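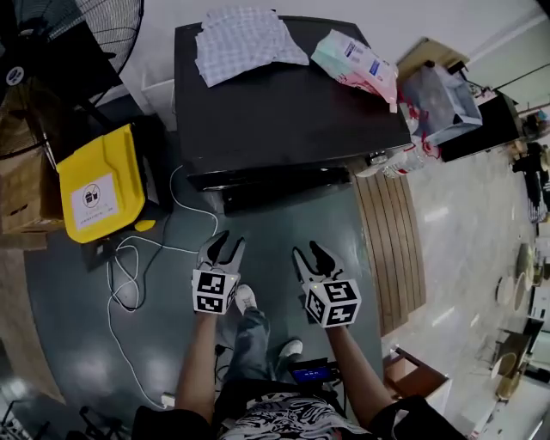
Clearing a Shared Workroom: Project Report
Home and Space Management, Dercombe College

1. Aim

The project looked at how loose items build up in a small shared room and whether a simple sorting rule makes the room easier to keep clear. The room has a dark floor on one side and a pale marble-patterned floor on the other. It is used for storage as well as work, so bags, bottles and cables tend to end up on the floor.

2. Method

We worked in sessions of 40 minutes during February. Every item was put in one of four groups: cloth, packages, drink bottles and bags, or electrical. The black cabinet was the sorting surface. A folded checkered cloth and a pink and white package are typical of what was placed on it. Large things such as the standing fan and the yellow bin stayed where they were.

We set a limit of 30 seconds for deciding on each item. Anything still undecided went into a cardboard box for the end of the session.

3. Results

The first session ran over by ten minutes, for a total of 50. Later sessions finished on time. Cloth was the quickest group. Electrical items were the slowest, mainly due to cables running across the floor to a power strip. We could not move the strip without also moving the fan.

Water bottles came back between sessions more than anything else, usually on the floor next to the cabinet.

4. Problems

The cabinet top is glossy and plastic packages slide on it. It is also too small when two people sort at once. We used the wooden-topped table for overflow, but it is on the other side of the slatted panel and items left there were often forgotten.

5. Next steps

Add a hook for plastic bags, fix the cable along the wall, and repeat the sessions in the Marín room using the same four groups.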